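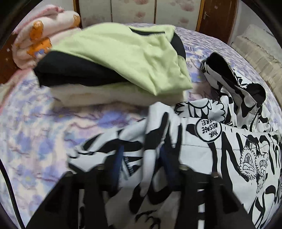 Section 4, first use of the hand steamer. Read it before you plug in, it's short. Steamer goes on the dry setting for anything cotton, boost only for thick stuff. Printed clothes want more care than plain ones. Something like the black-and-white comic print on the bed, with the YOUR MESSAGE HERE! bubble and all that heavy black line art, gets turned inside out first and steamed from the back. Never put the plate on the print itself. Check the care label too, if it's still readable.

Home | Set-up | Care | Faults | Contact

4.1 Filling the tank

1. Unplug. Always unplug before filling.
2. Pull the tank straight down off the handle. Stiff the first few times.
3. Lift the rubber flap, fill to the MAX line. Full tank is 280 ml.
4. Press the flap shut all the way round. Wipe off drips.
5. Push the tank back up untill it clicks.

Note: tap water is fine at Clanholm, it's soft. Hard water areas, use half tap and half distilled. No scented water, no vinegar, no starch. Leif Hafstein put lavender water in the old one and we had brown spots on everything for a month.

4.2 Heating up

1. Stand it upright on its heel. Flat, hard surface. Not the bed, not the carpet.
2. Plug straight into the wall. It draws 2000 watts so no extension reels, and not on the same double socket as the kettle.
3. Slide the switch to ON. Light flashes while heating.
4. Wait for a steady light.
5. Point the head away from you, into the sink if there's one near, and hold the trigger until the spitting stops.

CAUTION: the first burst is hot water as much as steam. Keep your other hand out of the way.

4.3 Steaming

1. Hang the garment if you can. Door hook or the rail in the utility room.
2. Empty the pockets. Do up the top button.
3. Pull the hem down gently with your free hand. Keep it well below the head.
4. Trigger in, work top to bottom, slow.
5. Leave it hanging to dry off before you put it away. Damp clothes in a shut wardrobe smell by morning.

If there's nowhere to hang it, lay it over the padded board. Don't steam on the mattress, the damp goes through.

Fabric by fabric:

Cotton and linen: dry setting, second pass with boost for collars and plackets.
Wool: hold the head off the cloth, let the steam do it. Brush after.
Polyester: quick passes, no stopping.
Prints and transfers: inside out, as at the top. No boost.
Velvet: from the back only.
Suede, leather, waxed jackets: no.

CAUTION: never steam clothes while someone is wearing them. Yes, even just the cuff.

Note: the trigger lock is the small tab under the handle. Handy for curtains. Take it off lock before you put the steamer down, Bergþóra Stougaard has a ring on her sideboard from forgetting.

4.4 Finishing and storing

1. Switch off, unplug.
2. Leave it on its heel for 30 minutes.
3. Take the tank off, tip out what's left. Don't store it full.
4. Loop the cable loosely. Not round the head.
5. Back in its bag, top shelf.

4.5 Descaling

When the steam goes weak or you get white bits. Use the Nokero sachets in the drawer, one sachet to a full tank. Shake, fit, heat up, run the lot out over the sink in short bursts. Then a full tank of clean water, same again. Window open while you do it.

Don't double up the sachets to save time. It eats the seal. Spare seals are part 89 on the parts sheet, ask Poul Thoroddsen and he'll add it to the next order.

4.6 Quick faults

Light on, no steam: tank not clicked in, or empty.
Spitting: not hot enough yet, or you're tilting it to far back. Keep it upright.
Leaks at the join: flap not shut, or seal gone.
No light at all: try another socket, then check the trip switch. Still nothing, stop there. Don't open the casing.

Anything else goes to Afshin Heydari.

Related
Section 3: What's in the box
Section 5: Using the padded board
Section 6: Curtains and loose covers
Stain chart, revised July
Parts sheet and order form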